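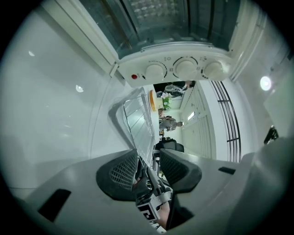

Theerawat Limsakul

Recording voice and guitar at the same time, or one after the other?

I sing and play folk songs, mostly my own, on an old Ginley guitar with nylon strings. In January I want to record six of them at home and give them to the people who come to our singing evening in Flevedard. I have one microphone for the voice and one for the guitar, and a small interface with 2 inputs.

My problem is the following. When I sing and play together, the voice goes into the guitar microphone very strongly. If I then make the voice quieter in the mix, it is still there, but it sounds far away, as if I stand in the corridor. When I record the guitar first and the voice later, everything is clean, but the songs become stiff. I slow down before the last line of a verse when I sing, and without singing I don't know how much to slow down. I tried a metronome and it was worse.

I have now 34 takes of the same song and I like only the third one, where the guitar has a wrong chord in the second verse. Can this be repaired, or should I choose another method? I can't buy more equipment at the moment. The room is small, with a carpet and a bookshelf.

Siriporn Saithong

I had the same trouble for a long time, so I will write what I do now. I also sing quite softly, so please adjust if your voice is big.

First, record both together. If your songs breathe with the words, you will lose more by separating them than you win. The voice in the guitar microphone is not an error in itself. It becomes ugly when the two microphones hear it at different times and at nearly the same strength.

Look in the manual of your guitar microphone for its pattern. If it is a figure-of-eight, you are lucky: turn its side to your mouth, and almost all of the voice disappears. If it is a cardioid, the weakest direction is the back. Put it low, near your knee, looking up at the place where the neck meets the body, so that the back of it looks away from your face as much as possible. It will still hear you, only less. Don't point it into the sound hole, or you will get a booming noise.

For the voice microphone, do the opposite: a little higher than your mouth and looking slightly up or straight, so that the guitar is behind it. Come close, one hand's width, and turn your head a little to the side for the letter P.

Then make a test of one verse and listen to both tracks together, in mono. Change the polarity of one track (the button with the crossed circle). Keep the position that sounds fuller. After this, move only one microphone at a time and write down where it stood. I put small pieces of tape on the floor.

About your third take: if you played the same song at nearly the same speed in another take, you can cut the whole second verse, both tracks together, and put it in. Cut in the breath before the first word. You can't replace only the guitar, as the old chord will stay behind the voice — I tried this on a song called "Zumell" and one could hear a ghost of the wrong chord even on the kitchen radio.

And please stop after five or six takes in one evening. My own good ones are normally the second or third too.

Kinnunen

use one mic. put it a metre away, move until voice and guitar are equal, done. old records were made like this and they are fine

Theerawat Limsakul

Thank you both. My guitar microphone is a cardioid, I have checked. I put it near the knee as Siriporn wrote, and the difference is clear already, the voice in it is thinner and much lower. The polarity button also did something, but I am not sure which position I prefer, I will listen again with fresh ears.

Kinnunen, I tried yours as well. With one microphone the guitar was nice but my consonants were lost, and the room is too audible when I go back one metre. At half a metre it was better. Perhaps I will use it for the one song with fingerpicking, where I sing louder.

I found a second verse in take eleven which fits. The cut is before the word "river" and my sister didn't hear it.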